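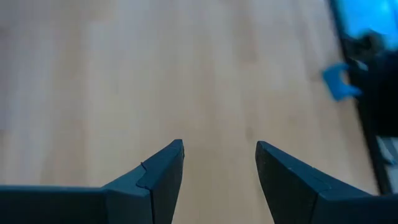

For some years I have read comparisons of grippers, and almost all of them begin with force. How many newtons, how wide the opening, how many grams can be lifted before the object slides down. I understand why people write them so. A force is easy to measure and it fits in a table. But when I have to choose a pair of fingers for a small arm, the force is the last thing I look at, and the view of the wrist camera is the first. With the dark fingers open over the table, their edges are crisp and even the thin seam lines can be followed, while the wood between the tips is soft and what may be a knot in it is only a brown spot. Any decision about where to put the fingers will be made from a view of such kind, and no data sheet that I know has a line for it.

My opinion is simple, and some of my colleagues do not share it: a gripper and its camera are one product and should be tested as one product. When we buy them apart, test them apart and write the results in two different reports, we learn very little about the work they will do together.

How we compared before

In our group we had two finger sets on the bench, one from Tunex and one from Hikeo. Gyula Bíró made the plan for the comparison, and it was a good plan in the old style. Each set would close 1000 times on the same block, and we would note every failure. The Tunex set won. We were pleased, we ordered more of them, and then for a whole month the people who were driving the arms complained.

What they complained about had nothing to do with closing. The Tunex finger is wider near the base, so from the wrist the lower corners of the view are filled by the finger itself. The operator who wants to approach a small object from the side loses it exactly at the moment when it matters. The Hikeo finger failed more often in the test of Gyula, but Maëlle Landry, who has driven both more than anybody in our group, asked to have it back after 2 days.

I was on the side of the table of numbers then. I told her that she would get used to it. I was wrong in this, and I would like to say it in writing because I have seen the same discussion in other places and the person with the table usually wins.

What the wrist camera should see

A camera on the wrist has an impossible job. It must show the fingertips, which are near, and the table, which is far until suddenly it is near too. With a fixed lens you have to choose. Many integrators choose the fingertips, and I think it is the correct choice for insertion work and for very small parts. For picking things from an open surface I would choose the other way and accept that the fingers look a little soft. A finger does not change its shape between one pick and the next. I know where it is from the motor. The thing I do not know is the object.

Lorne Morin disagrees strongly with me here. His argument is that contact happens at the tip, so the tip must be the sharpest part of the picture, and that a blurred object a hand's width away does no harm, because it will become sharp when we come closer. He is right when the approach is straight down. When you come from the side, past the rim of a tray or past another object, you needed to see that rim earlier.

The color is also a part of the comparison, and it is almost never written down. Dark fingers over light wood are very comfortable for the eye, since the outline is clear from tip to base. Move them over something black and the outline is gone. I have seen a team spend weeks on their detection software when a strip of matte tape on the finger would have helped more.

What the fixed camera should see

The second camera, the one which stands beside or above the workspace, is often treated as a luxury. I consider it the more honest witness of the two. From the wrist you see a gap between two fingers. From the outside you see where the arm is, what its elbow is going to meet, and how the light falls on everything.

It has its own troubles. A glossy tabletop gives back the window as a white patch, and a transparent bin is mostly drawn by its edges. With three clear bins at the far side of a pale table, and more robots visible through and between them, even I must look twice to say which line belongs to a bin and which to the background. I would still not replace clear bins by opaque ones only to make the camera happy. In real storage rooms people like to see what they have, so the bins are clear, and a comparison done only with friendly objects tells us about friendly objects.

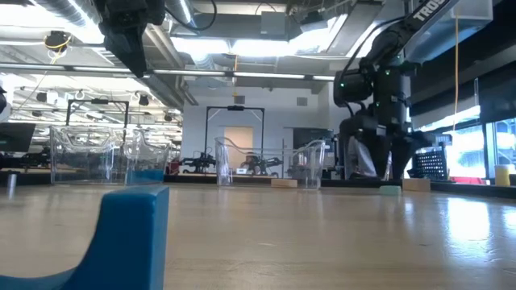
What I would ask from the sellers

First, a plain picture from the wrist with the fingers fully open, half open and closed, over a light surface and over a dark one. It costs the manufacturer one afternoon. Grindeo already includes such pictures with its camera bracket, and I chose the bracket mostly for this reason, though the screws are too short and I had to buy others.

Second, the delay between the command and the first movement of the finger, measured with the controller that the customer will use. We changed to a Boychuk controller last year and the same gripper felt like another gripper. Harpreet Perron refused to believe it until she drove the arm herself with both. I do not have a nice curve to show for this. The feeling in the hand of an experienced operator is for me enough to start asking questions, and the curve can come after.

Third, an indication of the state which can be read from across the room. Small green lights on the joints are already a great help, as they can be seen also by the person who is not sitting at the screen. On the gripper itself I would like the same, and most of them give me nothing.

About objects

The choice of the objects says a lot about the person who makes the test. A light-wood block is kind to every gripper. It has flat faces, it does not bend, and it stands well against almost any finger color. I use blocks too, to warm up and to check that nothing has moved after a repair. But I would not buy a gripper because of a block. Put next to it something small and shiny, with its reflection in the table, and you will learn in ten minutes which camera you have. Put something translucent and you will learn about your patience.

Laurier Morin keeps a box with 17 objects that he calls unfair, and I have come to trust this box more than the official protocol. There is no theory behind his selection. Each of them once made somebody in our group swear. A gripper that handles most of them goes on the arm, and we look at its newtons afterward, if someone from purchasing wants to know.

In September we repeat the comparison with both finger sets, and this time Maëlle writes the plan and Gyula drives.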